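Fruit on the table again

Since May I try to keep fruit where I can see it. Before, it stayed in the fridge drawer and I forgot it for almost a week. Now I use an oval wicker basket, and I buy only 4 pieces at one time — a banana, an orange and two others that I choose by color. The dragon fruit is my small luxury.

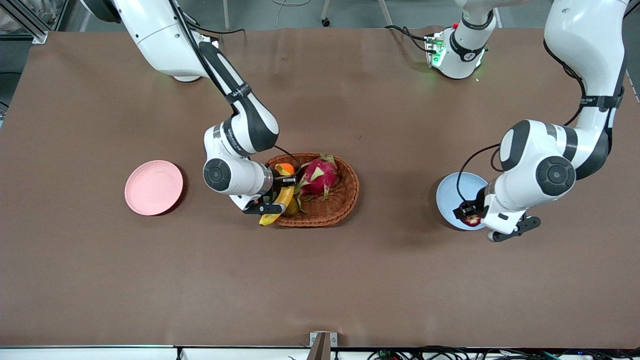
I also put out two round plates, one pink and one light blue, so it is easier to share. The banana I always eat first.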